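4.3 Recording a series and handling episode edits

The Virthorpe tuner box can store a full season of a show and keep it in order, including episodes that a network has trimmed or pulled and shown again later. Do the steps in this section after the channel scan is complete.

1. Press GUIDE and select any episode of the series.
2. Choose Record Series, then New Episodes Only or All Airings.
3. Set the end padding. The default is 2 minutes. Live award shows and season finales often need more.
4. Press OK. A red mark shows next to each scheduled episode.

Note: If a network airs a second cut of an episode, the box treats it as a repeat. With New Episodes Only selected, the second cut is not recorded. To keep both cuts, choose All Airings and turn off Merge Duplicates. 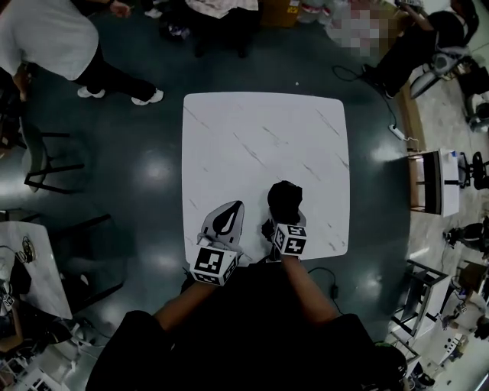

White square tabletop with rounded corners, seen from directly above.

5. Open Library > Series > Options and turn on Hide Episode Summaries if you are behind on a season. Titles stay visible — only the plot text and still pictures are hidden.
6. To protect an episode from automatic deletion, highlight it and press KEEP.

Caution: Do not unplug the box while the disk light is blinking. The episode being written may be lost, and the series index may need to be rebuilt.

The library holds around 3000 entries. When it is full, the oldest unprotected episode is deleted first. Error 2552 means that every entry is protected and the new recording was skipped. Remove KEEP from at least one episode, then schedule the recording again.

Section revised August 4, 2024, by Tahmineh Kermani. Replaces the April version.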